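Cunasley Velvet-Finish Table Cover

Item 484
Color: blue-gray
Sold by Plestden Home, Bristlow

The Cunasley is a heavy table cover with a short, soft pile. It is made for worktables, hobby tables and desks that get daily use and need something between the top and whatever is put down on it. The pile lies flat, so lamps and small boxes stand level. It also takes the rattle out of a hard table.

The standard size is 142 cm wide. Length is cut to order in steps of 30 cm. Edges are overlocked, not hemmed, and hang straight without weights. If you want the cloth to stop at the table edge and leave the trim showing, measure the top only and write "no drop" in the order notes. For a drop on all sides, add twice the drop to both measurements. Tables wider than the cloth need a seam, which we put along the back unless you tell us otherwise.

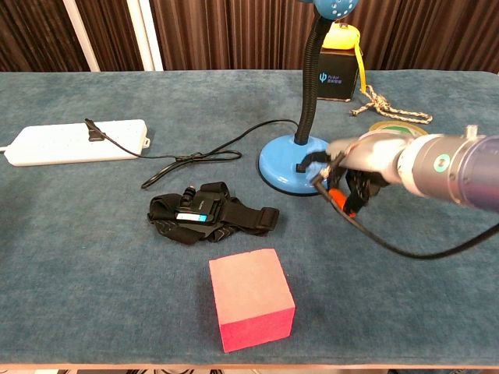 Velvet-type cloth shows marks from handling, and the pile will look lighter or darker depending on which way it was last brushed. A soft clothes brush evens it out. Heavy items can leave a dent, which usually lifts with steam from an iron held just off the surface. Do not press the iron down. A desk lamp with a round base, like the blue gooseneck one, should be picked up when you move it, not dragged. Cords can lie across the cloth without harm, but keep hot glue guns and soldering irons on a stand of their own.

Care: machine wash cold, gentle cycle, no bleach. Wash separately the first time. Line dry. Do not tumble dry.

Fiber: polyester pile on a polyester-cotton back.

Also in this range: Maldonado table pad, a felt underlay 6 mm thick, cut to the same sizes. It stops the cover from slipping on varnished tops. Order the pad 2 cm smaller than the table each way.

Cut lengths cannot be returned unless faulty. Swatches are free, limit two per household. For odd shapes and round tables, send a paper pattern to Leanne Pearce in the cutting room with your order number written on it.

Orders placed by 10th December ship before the holidays.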